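Homes sought for second round of clothes-handling recordings
November | By Tia Whitlock

Surnen is looking for more households to take part in a project that records people picking up, folding and putting away clothes, after its first round closed with 1,327 usable recordings.

The company wants to reach 3,000 before it starts the next stage of training. The recordings are used as examples for a learning system that will in time control a pair of robot arms built by Omitz, its partner on the project.

People who join are lent a hand-held gripper with a camera fixed to it. They squeeze the handle to close the jaws and use the tool in place of their own fingers, doing ordinary jobs in their own rooms. Each job is saved as one recording, along with how far the jaws were open at each moment. There is no robot in the house at any stage.

The first round took in 27 homes in Susov and the villages to the north of it. Most of the recordings were made in kitchens, with bedrooms a long way behind, and Surnen says it now wants that turned round. Shirts, trousers, bed linen and dark clothing are all on the list for the second round. 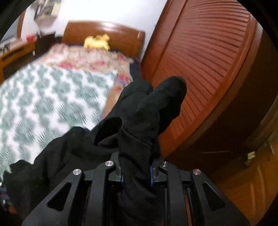
Dark cloth has been a weak point in early tests. Folds and seams are harder for the system to pick out on black fabric than on pale fabric, and it often closed the jaws on nothing or took hold of two layers when it needed one. Surnen hopes a larger share of black and navy items will bring the error rate down. It has not said what the rate is at present.

Households are asked not to tidy up before they begin. A made bed and a clear floor are welcome if that is how the room usually looks, but the company would like to see rooms as they are lived in. Curtains may be open or closed and lights on or off. Faces should be kept out of view, and so should letters and screens. Recordings that show either are deleted when they are checked.

The checking is done by Baumgart, which also handles payment. Each household keeps the gripper for 8 days and is paid for every recording that passes. Those turned down in the first round were mostly too short, or had been stopped before the garment was let go. A new instruction sheet asks people to open the jaws fully and move the tool away before they end a recording.

Training for new households takes an hour and can be done at home or at the Surnen office in Susov. The jaws have been given a softer lining after some people in the first round said thin fabric slipped out of them.

Anyone over 18 living in the Susov area can apply. Homes with stairs, shared rooms or pets are all accepted. Applications stay open until the places are filled, and the first tools go out at the end of the month.

Contact the newsdesk | Copyright, all rights reserved | Back to top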